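# Setting a Timer on Your Electric Water Heater

If your utility charges less for power at night, a timer can move most of your water heating into the cheap hours. These steps are for a standard tank with a hardwired Kapoor timer, but other makes are similar. 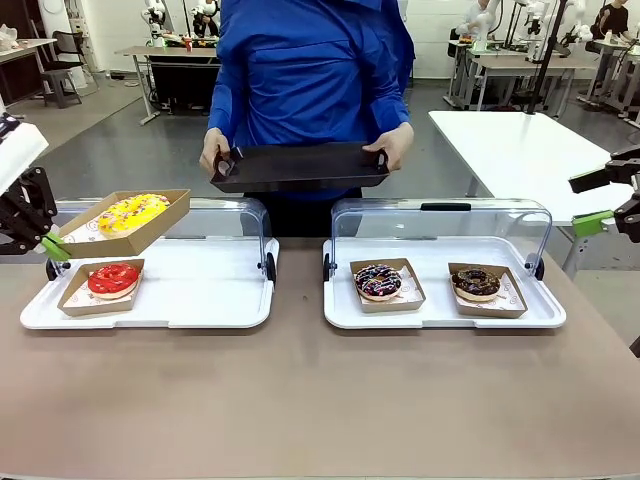 **Valter Nygård**, home energy editor

## Before you start

Check the rating plate on the heater. The timer must be rated for at least that load. Find your off-peak hours on your bill. In Arkadby they change in September, so look at a recent one.

## Steps

1. Switch off the heater's breaker and test that the power is off.
2. Mount the timer box on the wall near the tank.
3. Connect the supply to the LINE terminals and the heater to the LOAD terminals. Connect both grounds.
4. Close the cover, turn the breaker on and set the clock.
5. Set the ON pins for the start of off-peak and the OFF pins for the end.

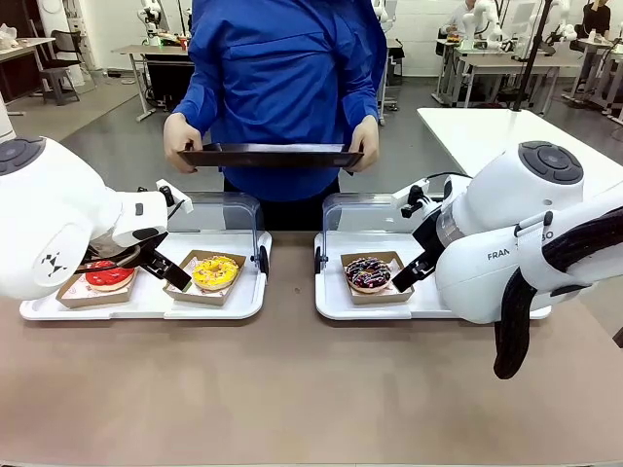 Valter Nygård

Leave the thermostat where it is for the first week. If you run out of hot water by evening, add a short afternoon boost. My own heater used 200 kWh in the month before the timer and nearly all of that now falls at night.

## Comments 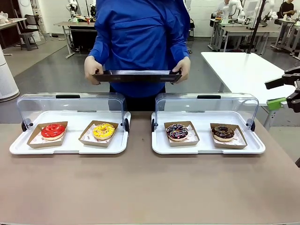
Ledness wrote that the clock loses its setting after a power cut, and asked if a battery model is worth buying. It is if you have outages often. Otherwise reset it by hand. 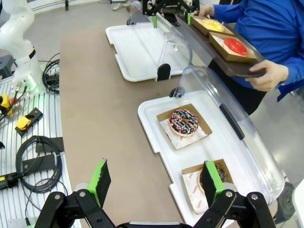 *Donuts on the display tray*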